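로봇도 숙제를 한다

로봇은 똑똑하다고들 하지요. 그런데 처음 켠 로봇에게 "그릇에 담아 줘" 하고 말하면 가만히 있습니다. 못 들은 척하는 게 아니라 정말 모르는 거예요. 여러분도 젓가락질을 태어나자마자 하지는 못했으니 너무 흉보지는 맙시다.

옛날에는 사람이 로봇에게 일일이 명령을 적어 주었습니다. 팔을 올려라, 손가락을 굽혀라, 멈춰라. 그러다 물건이 손가락 한 마디만 옆으로 가 있어도 로봇은 허공을 아주 성실하게 움켜쥐었답니다.

요즘 많이 쓰는 방법은 '보기'를 모으는 것입니다. 사람이 로봇 팔을 조종해서 일을 한 번 해 보이면, 컴퓨터가 그동안 카메라에 찍힌 모습과 관절이 움직인 각도를 함께 적어 둡니다. 이렇게 한 번 한 것이 보기 하나예요. 돌러라 연습실에서는 한 가지 일에 보기를 100개 모읍니다. 집어서 담고, 제자리에 돌려놓고, 또 집어서 담고. 26번째쯤 되면 조종하는 어른의 눈이 조금 풀립니다. 어른들도 숙제를 싫어하거든요.

100번을 똑같이 하면 될까요? 그러면 로봇은 딱 그 자리에 놓인 그릇만 알아봅니다. 문제집 답만 외운 친구와 비슷하지요. 그래서 그릇을 조금씩 옮기고, 물건의 방향도 돌려 놓습니다.

손이 두 개면 배울 것도 늘어납니다. 한 손이 일할 때 다른 손은 어디서 기다려야 하는지도 보기 속에 들어 있어야 해요. 아무도 안 가르쳐 주면 두 손이 그릇 위에서 박치기를 할 수도 있습니다.

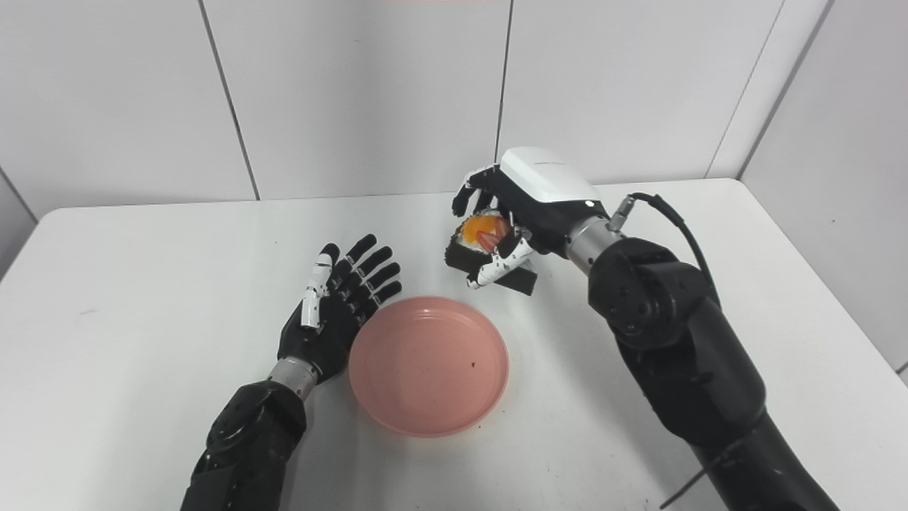

김밥이나 초밥 같은 음식은 특히 까다롭습니다. 세게 쥐면 찌그러지고, 살살 쥐면 떨어집니다. 이 '적당히'를 숫자로 적어 주기가 어려워서 보기를 모으는 것이랍니다. 엄마가 "간장 적당히 넣어" 하실 때 얼마큼인지 모르겠는 것과 같아요.

다 모은 보기는 사람이 다시 살펴봅니다. 조종하다가 실수한 것은 따로 표시해 두어요. 안 그러면 로봇이 실수까지 열심히 배웁니다. 동생이 여러분의 나쁜 말만 골라 배우듯이요.

낱말 풀이
보기(데이터): 로봇이 보고 배우는 기록
관절: 팔이나 손가락에서 굽혀지는 부분
조종: 기계를 사람 뜻대로 움직이는 일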